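**Table top feels dry after cleaning - oil or wax?**

Hello all. I bought a light wood table second hand in Wultley, and I moved it to my flat in Ilmont in April. The seller said it was "finished", but she did not know with what. I clean it with dish soap and a sponge. Now the top feels a little rough and dry to the hand, mostly in the middle. I have one can of Galindo hard wax oil, never opened. Can I put it directly on, or must I sand first? I have no machine, only paper and a block.

**Answer 1** (accepted)

First you must know what is on it now. Put 2 drops of water in a place nobody looks at and wait ten minutes. If the water stays as a bead, there is still varnish or lacquer, and oil will not go in. It will only stay on top and be sticky for weeks - I did this mistake with a shelf.

If the water makes a dark spot, the wood is open and you can oil it. Let it dry one night before you start.

My table is also a pale one, with rounded corners:
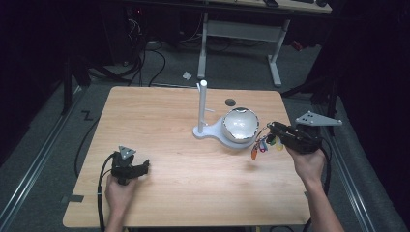
Grain of the same top, closer:

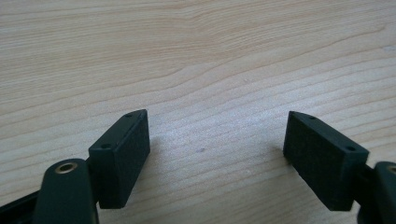
For sanding, begin with 80 only if the old finish must come off. Otherwise it is too strong and leaves scratches which you see after the oil. Start with 100, always along the grain, then go finer. Check that the top is solid wood before this. With veneer you can go through in one minute, and there is no repair.

Put the oil very thin, and wipe off all the extra after fifteen minutes. Dry the rags flat outside, they can start a fire if you leave them in a ball.

**Answer 2**

Stop with the dish soap. I use Nillden 904 soap for wood floors, one small spoon in a bucket, and my table is fine since years.

**Answer 3**

Just wax it. Same problem here, I waxed and it was ok. Not sure which brand, the can was yellow.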